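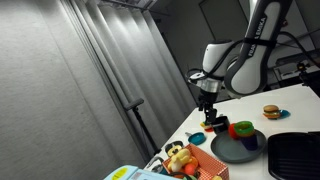 Franka over the toy kitchen table, gripper above the small black cup.

Camera angle randomisation: does it help or not?

kobina_ackah
Tuesday, January 30, 2024
We trained two policies on the same 2000 demos of the toy kitchen tasks. One saw only the fixed view. The other saw views from a camera we moved and tilted between episodes, some of them as steep as the one at the top. With the camera back in its usual place the fixed policy does slightly better. Move the camera a hand's width and it misses the cup nearly every time, while the mixed one carries on. I'd call that a clear result.

brevach
Clear for reaching, maybe. What about the stacked cups on the plate? Green on top of the dark one is where I'd expect a tilted view to hurt.

kobina_ackah
It does hurt. Most of the mixed policy's failures are there. It closes too high.

fmatheson
I don't agree with the first post. You changed the camera and the number of distinct views together, so you can't say which one did it. We ran something like this in June with 3110 episodes and seven fixed views, no tilt at all, and got most of the same gain.

kobina_ackah
Were your seven views spread all round the table?

fmatheson
No, front and left side only.

tennant
Did you keep the clutter the same for both? A hamburger and a basket with a plush mouse in it give the policy a lot to line itself up with. I'd take those out and test again before arguing about tilt.

kobina_ackah
Same objects for both, positions shuffled. I can run it with just the plate and cups.

fmatheson
Do that, and add a run with level views only. I still think tilt is the smaller part of it.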